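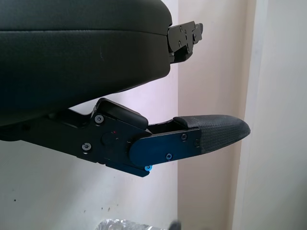 Suvberg Surface Cleaner for Matte Tops
Home > Workroom > Cleaning > Suvberg

Size: 200 ml bottle
Sold as: single bottle or pack of 2
Scent: none added
Color: clear to slightly cloudy, both are fine
Status: in stock, ships from Drummond

1,766 bottles sold since we put it on the site. Mostly repeat orders.

What it's for

Matte white tabletops. Desks, cutting tables, packing benches, the kitchen table that does double duty as an office. Matte tops look great the first week and then every sleeve and cardboard box leaves a gray mark. Regular glass spray tends to move the gray around. Scrub pads take it off and leave you with a shiny patch that you then see forever.

Suvberg is a mild water based cleaner, a bit thicker than spray cleaner so it stays where you put it. Goes on with a cloth. No wax, no oil, no polish. Dries without a shine if you rinse it properly (see below, people skip this).

Works on:
Sealed laminate and melamine
Powder coated metal
Painted wood, if the paint is fully cured
Vinyl and most faux leather padding – chair arms, bench pads, stool seats
Hard plastic trays and bins

Not for:
Bare or oiled wood
Real leather, suede, anything with a nap
Marble or other soft stone
Chalkboard paint
Phone and laptop screens

Not sure what your top is made of? Put a drop of plain water on it and leave it a minute. If it soaks in, don't use this. If it sits there you're probably OK, but test a spot underneath first anyway. 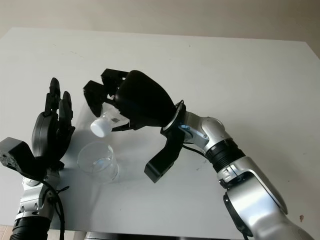 Matte white top, faint gray smudges.

How to use

Dust first. Dry cloth or a soft brush. Grit under a wet cloth is how most tops get scratched.

Shake the bottle. Put a little on a damp cloth, about the size of a coin. Not straight on the table, it will run under the edge trim and sit there.

Wipe in straight lines, front to back. Light pressure. Gray sleeve marks usually come off on the first pass. Shoe rubber, pencil and newsprint need a second one.

Rinse. Clean cloth, plain water, go over the whole area and a bit past it. Then dry with another cloth. If you skip the rinse you get a dull film that picks up dirt faster then before. This is the number one email we get.

Stuck-on specks: lay the damp cloth over the spot for a minute or two, then wipe. Don't pick at it with a blade. A plastic card is fine if you hold it flat.

Big tables – do one section at a time and rinse each one before you move on. Don't let it dry on the surface.

Padding and vinyl

Same steps, less product. Stay off the seams as much as you can, work the cloth along them and not across. Pale smudges on black vinyl are mostly hand lotion and dust and come off easy. A scuff that has gone through the surface will not come out with this or any cleaner. It'll look cleaner, still there though.

Keep it away from hinges and brackets. Won't hurt them but residue in a joint collects fluff. Wipe dry if you get some on there.

Which cloth?

We sell the Fisard flat-weave cloths to go with it. Any lint-free cotton works, old T-shirts too. Skip paper towels, they shed on a matte surface and you'll be there all afternoon picking off bits. Skip melamine sponges completely. They're sandpaper, basically, and that's where the shiny spots come from.

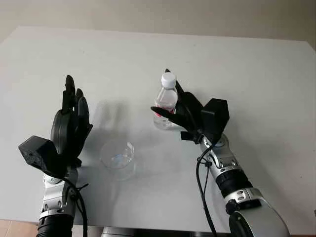

How far does a bottle go? Depends on how dirty you let things get. Daily wipe on a normal desk, one bottle lasts most people well into the second season. A shop with several benches going all day should look at the pack of 2, or ask us about the refill can. The can isn't on the site yet. We're hoping September.

You don't need it every day. Plain water and a cloth at the end of the day does most of the work, then the cleaner once a week or when you start noticing the gray again. Using more doesn't clean more, just means more rinsing.

Changed in this batch

New cap. The old flip top cracked if you dropped it and we heard about it plenty. The new one is a screw cap with a small hole. Slower to pour, doesn't leak in a drawer. Same formula inside. Bottles with the old cap are still good, use them up. If yours arrived cracked write us and we'll send a cap, no need to send anything back.

Label is new as well. The old one said "all surfaces" which was wrong and we should of caught it sooner.

Suvberg or Gultosard?

Gultosard is the strong one. Degreaser, for metal and tile, gloves on. Do not use it on matte white tops, it will yellow some of them. Over 200 people have bought both and that's fine, just label your cloths and keep them separate. For ink or marker neither one is great. Try a little rubbing alcohol on a hidden spot first and rinse after.

Storage and safety

Keep the cap on and keep it above freezing. If it froze in the mail let it thaw at room temperature and shake it well, usually comes back fine. Lumpy after that? Tell us, we replace it.

Keep away from kids and pets. Rinse with water if you get it in your eyes. Don't mix with bleach or any other cleaner. On a table where you eat or prep food, rinse twice.

Shipping

Orders leave Drummond on the next working day. The single bottle goes in a padded mailer, the pack of 2 in a box. We don't ship this one by air so allow extra time for islands and anything far north. Tracking number comes by email, check the spam folder before you write please.

Returns

Unopened, any time within the season. Opened, if it didn't work on your top, send us a photo of the spot and tell us what the table is made of if you know. We'll either sugest something else or refund you. Return shipping is on us if we sent the wrong thing.

Goes with

Fisard flat-weave cloth, white or gray
Gultosard degreaser, for metal and tile
Spare screw cap
Soft bench brush

Page updated August 2025. Prices at checkout.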